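Workshop Notes: The Hand-Held Gripper, Part 3

Henrique Moreira and Idalina Serrano

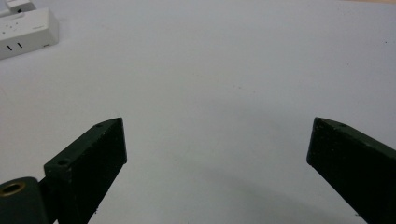 Where the build stands

The gripper is together and both fingers are on. We spent most of the last month on the fingers and on the guide they run along, and very little on anything else. The camera works, the trigger works, and the electronics have not been touched since the last newsletter. Members who want to try it can do so on any Wednesday evening after 7, at the white table.

For those who joined after part 2 came out, the project is a two-finger gripper that you hold in your hand and work with a trigger. A camera looks down over the fingers and records while you pick things up and put them down. The recordings will be used to teach the small arm in the back corner, which we call Kokero, to do the same jobs. Kokero will get a matching pair of fingers so that what its camera sees looks like what ours saw.

The fingers

The first fingers were straight bars with a flat pad at the end. They worked on blocks and boxes. On anything round they pushed the object forward and out of the grip, and on anything thin they closed above it and missed. Part 2 has the details of that and we won't repeat them.

The new ones are still blocky, with squared-off tips, but they step out into a wider section toward the base. The wider section is there for stiffness. With the old bars you could press the tips together by hand and watch them bow outward, and a finger that bows gives you a different grip every time. Idalina drew the step in an evening and we printed it the next day. It needed two corrections. The first was that the step was too far forward and showed up in the camera view as a large dark block. The second was a plain mistake in the mirror copy, which put the holes on the wrong face of one finger. We kept that one in the scrap bin for test drilling.

The small round holes in the top face are for pads and tip attachments. We have not settled on a pad material. So far we have tried bicycle inner tube, drawer liner and a strip cut from an old mouse mat. Inner tube grips best but leaves black marks on paper and light plastic. Drawer liner is clean and peels off too easily. The mouse mat was too thick and stopped the fingers from closing on thin parts. If you have silicone sheet at home, thinner than a coin, please bring a piece.

Printing

All the green parts are from the same spool of dark green filament that Ermelinda Macedo donated. It came out nearly black, with a slightly grainy surface, and we like it for this job. Glossy parts gave us bright streaks in the recordings whenever the overhead lights were on, and the streaks moved when the gripper moved.

Settings, for anyone who wants to print a set:

Print the fingers on their side, so the layers run the length of the finger. Ours snapped at the step when printed upright.

Use four walls. Infill matters less than walls here, and we used what the slicer offered.

Let the bed cool before you take them off. The long thin end lifts if you pull it early, and then the pair won't close evenly.

Clean the small holes with a hand drill. Don't use the drill press, which heats the plastic and closes the hole behind the bit.

A full set of parts uses 337 grams, counting supports. The body is most of that.

Threaded inserts

We changed from screws driven straight into plastic to brass threaded inserts. The old way was fine for the first two or three times we took the gripper apart. After that the threads were gone and we were filling holes with glue. Since the point of the project is to take it apart and change things, the inserts are worth the extra hour.

Povilas Vasiliauskas set all of them with the soldering iron. His method is to start the insert by hand, bring the iron down on it slowly, stop when it is a hair above the surface, and finish by pressing with a cold flat piece of steel. The last step pulls the insert level and takes heat out of it. If you keep pushing with the iron it goes in crooked and plastic comes up into the middle.

Two points on the design side. Leave plenty of material around each insert, more than you think, or the wall bulges. And make the hole deeper than the insert so melted plastic has somewhere to go. We reprinted the body once over the second point.

The guide

Both fingers slide on one rail and are linked so that they move toward the center together. The link is two racks with a pinion between them. In the earlier version the pinion was printed and had enough play that one finger arrived before the other. We bought a metal pinion and reprinted the racks to suit. Play at the tips is now small enough that we can't feel it, though you can still hear a click when the direction changes.

The rail wants a very light wipe of dry lubricant. Please do not use the spray oil from the bike bench. It collects print dust and turns into paste, and cleaning it out means taking the whole front end off.

Camera position

The camera sits behind and above the fingers and looks forward past them. We wanted both tips in view at all times, with enough table ahead of them to see what you are reaching for. Tilting it down gives a better look at the grip and less of the table. Tilting it up does the opposite. We settled on an angle where the tips come to the lower part of the picture when the fingers are open, and we have scribed a line on the bracket so it can be put back there.

If you move the bracket for any reason, return it to the line and write it in the log. Recordings made at a different angle can't be mixed with the rest. We lost 114 recordings in September this way, and it was our own fault for not marking the bracket sooner.

The table

We picked the white table for the first round of recordings because it is plain. It does show shadows, and the gripper throws a soft one. That is fine, and a bit of variety in shadow is useful. What we do not want is a mess of unrelated things in some recordings and not in others. The power strip stays at the far left corner. Soledad Ocampo asked about moving it under the table, and we would like to do that, but the cord route crosses the walkway and we need a cable cover first. Until then, leave it where it is and don't plug chargers into it during a session.

Please wipe the table before you start. Print crumbs and drill dust show up as specks on the white surface, and they get into the rail.

How a session goes

Take the gripper from its shelf and check that the fingers open and close freely with nothing between them. Start the recording from the laptop, wait for the beep, and hold the gripper still over the table with the fingers open while you count to two. Then do the task once, at a normal speed, and bring the gripper back to where you started. Stop the recording. Put the object somewhere else on the table and do it again.

Mistakes are fine to keep if you recover from them. If you drop something and pick it up again, leave it in. If you knock something off the table, stop and delete that one.

The first task is moving a single object from one side of the table to the other. The second is putting an object into a shallow tray. We want 3000 recordings in all before we try any training, spread over as many different people as possible. Everyone reaches for things a little differently, and a set made by two people would only show two ways of doing it. Fifteen minutes of your time is a real help.

Cost so far

The rail, the pinion, the inserts and the screws came out of the project box. The camera was Henrique's own and is on loan. Filament was donated. The next purchase is a second camera so that Kokero can have one mounted permanently and we can stop swapping.

What comes next

The matching fingers for Kokero are drawn and waiting for printer time. The mounting plate is not drawn. The arm's wrist has an odd bolt pattern, and Povilas is making a cardboard template before we commit any plastic to it. After that we need to check that the two hands open to the same width, and write down the trigger position that goes with each width.

Drawings and print files are on the shared drive in the folder named Sumenlow. The old finger files are in there too, marked as old. Please don't print those.

To sign up for a recording slot, put your name on the sheet by the door or tell Idalina.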